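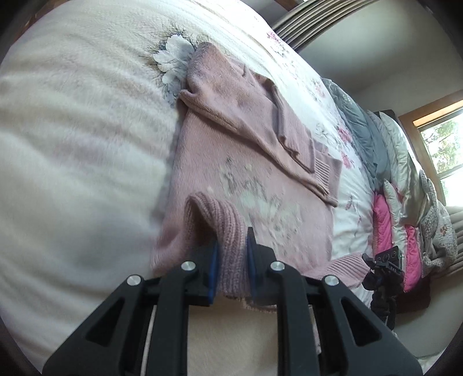 4.2 Segmentation of Folding Demonstrations

The raw recordings are long, and the policy can not learn well from them directly. We therefore cut each recording into short segments with the Onerska tool, which looks at the opening width of the jaws and at the speed of the wrist. A new segment starts when the jaws close on the cloth, and it ends when they open again. Segments shorter than 30 frames are removed. After this step the training set has more than 800 segments.

Knitted garments were the most difficult class for the grasp detector. A ribbed cuff or hem is thick and rolls easily, so the jaws stop closing early and the width signal looks similar to a missed grasp. We added a second input – a small crop of the picture between the two pads – and trained the detector again with both. In Figure 4, a pink sweater is partly folded on a bed and the jaws are open at its ribbed hem. In such a state the width alone says only that no grasp is active, and the crop is needed to tell the planner where the edge is. 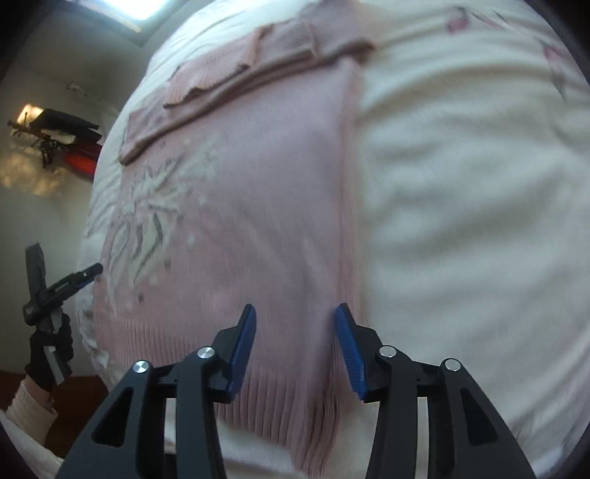
The planner receives the last label together with the estimated fold line. It proposes the next grasp point on the lower edge of the garment, and it waits if the two tools would come too close to each other. We set the confidence threshold to 95 percent for all garments. A lower value made the labels change too often between neighboring frames, especially on soft bedding.

Shares: 30 | Comments: 2

Related items
Kirkegaard: a time alignment library for two-handed recordings
Fold line estimation on the Lorkurwood garment set
Elel planner, notes on the June release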